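Clullik work table review: two months of daily abuse

I put off buying a proper table for the office for way too long. We'd been getting by with a folding thing that wobbled every time somebody typed with feeling, and when Kanini Kinyua moved in to share the room with me she took one look at it and started sending me links. So in May we split the cost of a Clullik work table, the dark brown one, and it has been in daily use for two months now. Sticker sorting, lunch, invoices, sodas at 3 in the afternoon, all of it lands on this table.

Short version: I like it a lot. The finish needs more babysitting than I expected, and I have one real complaint, which I'll get to.
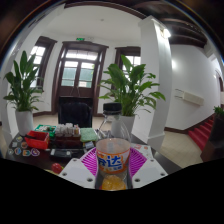
Delivery and setup

We ordered through Kwok, and it came in one long flat box that took both of us to get up the stairs. The legs bolt on from underneath, and the little wrench in the bag is fine if you're patient (I'm not, I used my own). The only annoying part was the instruction sheet, which shows the table from an angle where you can't tell the left legs from the right ones. They are different! We put one on backward and had to undo it.

Once it was standing the right way around it felt solid. I leaned on the edge, Kanini leaned on the other edge, nothing creaked. I had also looked hard at the Biniteck version, which is cheaper, but it only came in a pale color and I wanted dark to go with the doors.

The top

Okay, the top is the reason to buy it. It's a deep brown with a gloss to it and it makes everything you set down look a bit nicer than it is. Even a plastic bottle of Fanta and a plain cup look kind of cheerful against it. Bright colors are great on it, and if you work with small printed things like we do, you can spot them right away. I've stopped losing stickers, and that alone is worth something to me.

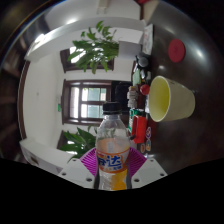

Orange soda, a cream cup and the red disc, with the dark tabletop behind.

The gloss does have a downside, and it's fingerprints. And cup rings. And every bit of dust the second the sun comes in. I wipe it down with a damp sponge at the end of the day, then go over it with a dry cloth, and that takes care of it. If I skip a day I can tell. Sticky stuff is easier than I feared - I knocked over a soda in the second week and it came up with plain water, no mark left.

Light and glare

Nobody selling you a glossy table brings up glare, so I will. Our room has a tall glass door with dark brown framing, and a window in the same brown along the wall. The table matches them so well you'd think we planned it (Kanini did, to be fair). But on a bright morning you get shiny spots on the top, and if you're reading something flat on the table you end up shifting it over to get out of the shine. I wouldn't put this one right under a ceiling lamp. 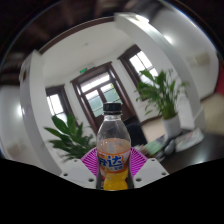

The tall door and the narrower window to its left, both in dark brown.

Room for all our junk

We keep a lot of little stuff out, and I mean a lot. There's the red bin, the green tray behind it, a dark box with small bottles and containers on top, and usually a spread of stickers in front because somebody is halfway through sorting. 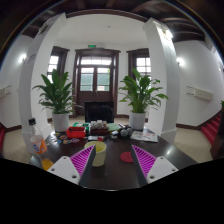 Even with all that toward the back, I still get a decent working area in front, enough for a cup and whatever I'm fiddling with. Our last big order was 2,000 stickers for Starkance and we sorted the whole thing here without borrowing any floor.

Now the complaint. There's no lip or groove along the edge, so anything round is free to leave. I've chased more than one bottle cap under the office chair. A drawer would be nice too, but for that you have to step up to the bigger model and I didn't want to lose the knee room.

Would I buy it again? Yes, same color and everything. Kanini wants a second one for the wall by the printer, so we're measuring this week, and I'm reading the leg diagram first.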